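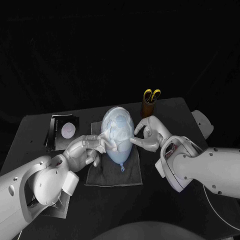 Do I need a written rulebook for a bench robot that only handles light things?
Anyone who shares a room with a moving arm needs one, however light the load. Weight is only one of the things a risk assessment looks at. Reach, speed, pinch points, trailing cables and what people do when they're in a hurry all count as well.

Akstead Bench Rules, second edition
Good practice for two-arm robots handling soft and flimsy items
From Groletgate

We love this kind of work. Give a robot a steel block and it will pick it up all day, but give it a balloon, a thin film or a crinkly sachet and you learn a great deal about your set-up in the first hour (some of it quite loudly). The Akstead Bench Rules are the working practices we use on our own bench, written up properly so that other labs, colleges and small workshops can take them and adapt them.

What's in the box
The rulebook, 58 pages, spiral bound so it stays open
10 wipe-clean cards for the wall or the bench end
A pad of tear-off start-of-session sheets (60 sheets)
Two dark grey bench cloths
A reach template in clear plastic, with a chinagraph pencil
Download code for the editable text of every rule

Price: £69 including UK delivery. Replacement session pads are sold separately.

Who wrote it
The first edition came out of a folder kept by Hongmei Dong, who ran our bench for its first two years and wrote down every stoppage. Zeyu Tang turned the folder into rules. The second edition, June 2026, adds the chapter on film and wrappers and a much better one on cables. If you own the first edition, the cards have been renumbered, so please don't mix the two sets!

How the rules are set out
Each rule has three parts on a single page: the rule itself in one sentence, a note on where it applies, and a space for your own version. That last part matters to us. A rule that says "keep the approach slow" is no use until someone has written down what slow means on your machine, with your hands and your software, and put their initials next to it.

The chapters follow a session from start to finish. Laying out comes first, then arm clearance, first contact, holding between two hands, passing from one hand to the other, and packing away. Stops and restarts have a chapter to themselves at the back, printed on yellow paper so you can find it with your thumb.

Passing from hand to hand
Most of our early stoppages came from handovers, and this chapter is the one people photocopy. Rule 4.2 is the heart of it: one hand holds, the other waits empty, and there is clear space between them before either moves in. With a flat foil packet you want the holding hand to have a settled pinch and the packet's free edges in plain sight. Shiny packaging is a lovely test of a vision system and a bit of a nightmare too – the highlights move about as the packet tilts – so rule 4.5 asks you to try the packet at several angles before the first pass of a session. Rule 4.6 says where the handover happens: always above the bench, never over anyone's side of it.
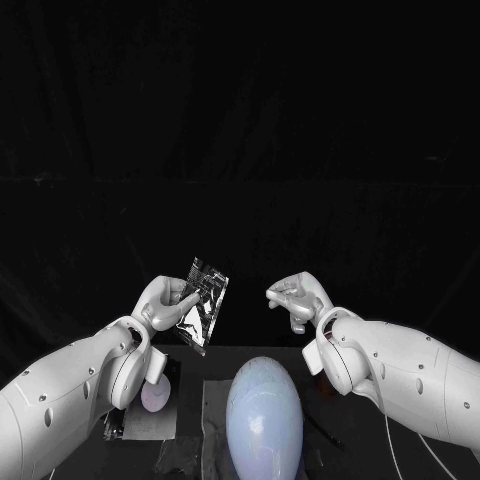
Laying out the bench
A dark, matt surface with a plain black cloth behind it is our standard layout, and the rulebook gives the reasons in full. Pale objects stand out well, and you notice stray bits quickly.

1. Put down a cloth under anything that can roll. Smooth out the big wrinkles and leave the small ones.
2. Choose which way round the object faces and keep to it. We lay a balloon with its knot towards the robot, and write that on the session sheet.
3. Decide where every other item lives before the arms are powered. Flat sheets and cards go to one side, on a pad or tray.
4. Scissors are stored points down in a holder and recorded on the sheet as a sharp. They stay out of the planned path of both hands. If your assessment says they should be off the bench entirely, follow your assessment and cross our rule out.
5. Trace each cable with your finger from the arm to the edge of the table. Give it slack, then run the arm through its full sweep at low speed and look again.
6. Wipe the surface. Specks and smudges turn into false edges surprisingly easily.

Film, wrap and other clingy stuff
New in this edition, and great fun to write. Thin film bunches, folds over itself and hides what is underneath, so the rules here are mostly about agreeing things in advance. Pinch at the gathered edge if there is one. Use thumb and index finger, with the other fingers kept curled clear. Set a limit for how far apart the two hands may travel while both are holding the same sheet, and have the controller enforce it. When one hand loses its grip, both hands stop. We argued over that last one for weeks, and we're very happy with where it ended up.

First contact and holding
An inflated balloon will tell you about a heavy touch straight away, which makes it a cheap and cheerful stand-in for delicate goods. The rulebook sets out a simple routine: one finger touches the side, the other hand comes in from the opposite side, and nobody increases the pressure until both contacts have been confirmed. A slight dent is allowed. What counts as slight is for you to write in, and there's a page for sketches.

Eye protection is on card 3. Check for latex allergies before anyone opens a bag of balloons, and keep spares in a lidded box. Check the fingertip caps too, by eye and by touch, with the arms isolated. A burr you can barely feel is enough to spoil a session.

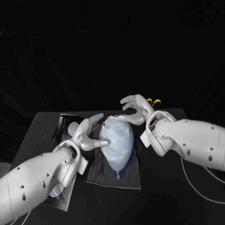 Does it replace a formal risk assessment?
It doesn't, and please don't let anyone tell you otherwise. The rules sit underneath whatever law and published standards apply where you are, along with your robot maker's manual. Where those ask for more than we do, they win. The Akstead Bench Rules carry no certification.

Will it suit my robot?
The text assumes two arms, a fixed base and a bench in front. Five-fingered hands are used in the drawings, but there are notes throughout for simple two-jaw grippers. The reach template was drawn up on a Colovow bench; if yours is deeper, the download includes a larger version to print. Single-arm users can skip chapters 4 and 5.

Training
A half-day session at our Nkuna Road workshop goes through the yellow pages with a live bench and deliberate stops. Groups are kept small and everybody gets a turn on the stop button. The next round of places opens in April.

Ordering
Order through the shop page or send us a purchase order by email. Colleges can ask for a sample chapter first – we usually send the handover one.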